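Dunonside Community Kitchen Forum
Recipes and Methods
Thread: Resting time for fig and barley salad

kitchen_desk
Posted 10/28/22
Members are asked to comment on the barley salad recipe before it is added to the Dunonside winter card. The present text calls for 2 cups of cooked barley, six figs, and a dressing of oil and lemon. It serves two. The barley is to be dressed warm and rested for an hour.

Jeleck
I have prepared the recipe as written and must object to the hour. The figs soften too much and color the grain. I would recommend that the fruit be added at the table.

M. Bellis
I respectfully disagree with the previous member. The juice from the figs is a proper part of the dressing. If the fruit is firm, one hour does no harm.

Jeleck
Firm figs are seldom sold here after September. The card should be written for the fruit that members can buy.

Cruzado
Could the desk confirm whether the barley is rinsed after cooking? The text is silent on this point.

kitchen_desk
It is drained and not rinsed. The wording will be corrected. 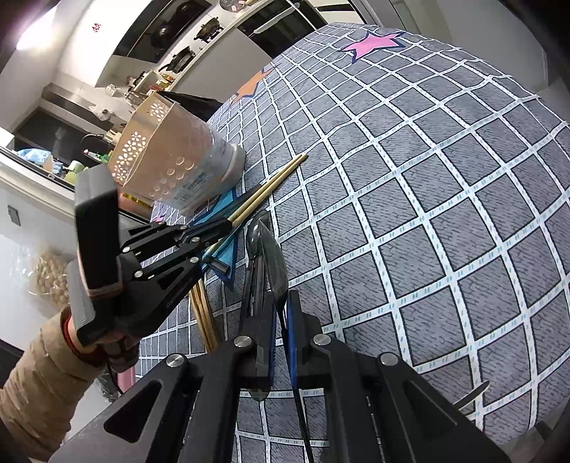
Stestia
My concern is with serving. Dressed barley clings to a metal spoon, and the figs tear when they are lifted carelessly. Clear plastic tongs are suitable for the fruit, and light wooden chopsticks will move a single half without breaking it. I would ask that the card mention one or the other.

M. Bellis
Tongs, certainly. Chopsticks – no. Many members would find them slow with barley.

kitchen_desk
Noted. The resting time remains open for comment until January.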